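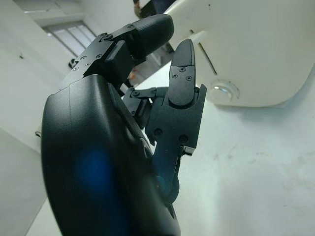
Photo: Cempaka Nair

To: Rorard church list
Subject: Re: [rorard-all] Fewer songs, sung better

Dear all,

I've read Cempaka's message three times now and I'm still not persuaded, so I'll answer it in pieces.

> After the summer the musicians would like to work from a core list
> of 100 songs. The book has 805 in it and we have never sung most of
> them. Visitors can't join in with something the regulars only half
> know. A shorter list means we can learn things properly.

I agree we don't know most of the book. I've been at Rorard long enough to have sat through the harvest hymn with the tune that wanders off in verse two. But when I went through the old service sheets, we had used 124 different hymns and songs over the year, so the plan amounts to dropping 24 of them. Which 24? The message doesn't say, and I'd want to see that before I saw anything else. I have a fair idea that the slow ones in a minor key will go first, and those are the ones people ask for at funerals.

> At Merkum they did this two years ago and the singing is much
> stronger. People there say they feel more confident.

Is it stronger? I was at Merkum for the joint service in October and the band was certainly louder. I couldn't hear the woman next to me, so I can't tell you whether she was confident. They also moved everybody down to the front in the same year, and I'd guess that did a good deal of it. I would like to hear from someone who sits at the back there.

> We'd keep 6 psalms on the list so that the psalms aren't lost.

This is the bit that troubles me most. There are 150 psalms and we'd be choosing six, and I'd put money on 23, 100 and 121 being three of them. No complaint against any of those. What about the ones that grumble, or the ones that end in the dark like 88? We read them at home group and they did more for us last winter than anything cheerful would have. If we only ever sing thanks, people who haven't got any thanks in them that morning stand there with their mouths shut. I've been that person.
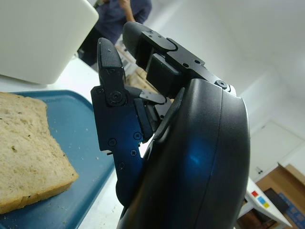 Eglė Kuusk, home group leader, Kütt

> The lists on the Bronosum site are free to use and arranged by
> season, which would save a lot of work each week.

I looked. Advent is good. Lent is thin, and there is nothing at all for Holy Saturday. Somebody a long way off has decided what suits "a typical congregation" and I don't know what that is. Picking hymns to go with the reading is work, I know, I did it for years on the kitchen table with a cold cup of tea. It was also how I learned what the reading was on about.

So, what would change my mind:

- the actual list, sent round before it's agreed
- one psalm a week outside the list, said if it can't be sung
- a look at it again after Easter, with the option of going back

I'm not against learning things properly. I'd happily start with the descant on Sunday's last hymn, which was a shambles, and I was part of it.

Eglė

Comments (3)

Cempaka Nair
Fair points, and the draft list will go out this week. Two of the slow ones are on it. You're right about Merkum moving the chairs, I'd forgotten that.

backpew
I sit at the back at Merkum. You can hear the drums very well.

Kütt reader
Could Psalm 88 please be said and not sung. We tried it once.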